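Wie kommt der Reif an die Scheibe?

Morgens im Dezember sind viele Fenster und Autoscheiben weiß, obwohl es in der Nacht gar nicht geschneit hat. Das Weiße heißt Reif. Er besteht aus vielen kleinen Eiskristallen.

Das Wasser dafür kommt aus der Luft. In der Luft ist immer etwas Wasser, aber man sieht es nicht, weil es ein Gas ist. Man nennt es Wasserdampf. Warme Luft enthält oft viel davon. In einen Kubikmeter Luft passen bei 20 Grad höchstens 17 Gramm, in kalte Luft viel weniger.

In klaren Nächten kühlt Glas schnell ab. Ist es kälter als null Grad, kann der Wasserdampf daran direkt zu Eis werden. Er wird vorher nicht flüssig. Fachleute sagen dazu Resublimation.

Unter der Lupe sehen Eiskristalle aus wie Nadeln, Federn oder kleine Blätter. An Kratzern und Staubkörnern fangen sie besonders leicht an zu wachsen.

Wolken halten die Wärme am Boden fest. Nach einer bewölkten Nacht gibt es deshalb seltener Reif. Auch unter einem Dach bleiben Autoscheiben oft frei.

Heißes Wasser gehört nicht auf eine gefrorene Scheibe. Das Glas kann davon springen. 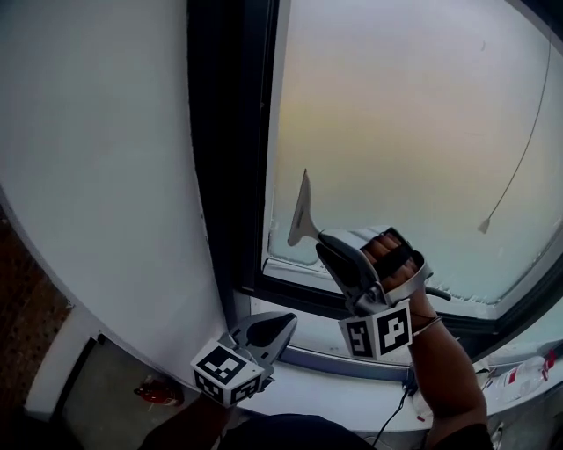 Eiskratzer an einer bereiften Scheibe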